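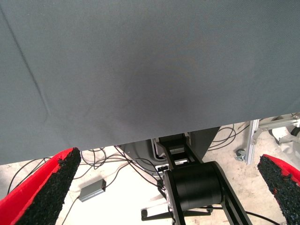
A reader in Calloway wrote to me after my last piece to say that silence in a church service makes her think something has gone wrong, that somebody has lost their place or the microphone has died, and could I please explain why I keep going on about it.

I'd love to! I came to silent prayer late, after years of services where every gap was filled with a chord or a cheery word from the front. Then I spent a weekend at Kurel, the retreat house up past the reservoir, where evening prayer includes 30 minutes with no words at all. For the first 10 I made shopping lists in my head. After that I noticed I was praying, which I hadn't done properly in months.

Our own church now keeps 2 minutes after the sermon. It sounds like nothing, and the first time it felt endless (a child asked very loudly if it was home time). But people have started to talk about it over coffee, and they talk about the sermon too, because they've had a chance to let it sink in before the next hymn comes crashing through.

I know the objections. Some say worship ought to be joyful, and I agree with every word, I sing as loudly as anyone. Some say silence belongs to monks. Yet the Psalms tell us to be still, and Elijah heard the still small voice once the wind and the earthquake and the fire had gone by. Those passages are read out in churches of every sort, usually followed straight away by the organ.

So my answer to Calloway is to try it before judging it. Ask whoever leads your prayers to leave one proper pause, announced beforehand so that no one thinks the microphone has died. Kurel has another quiet weekend in October, and I've already put my name down.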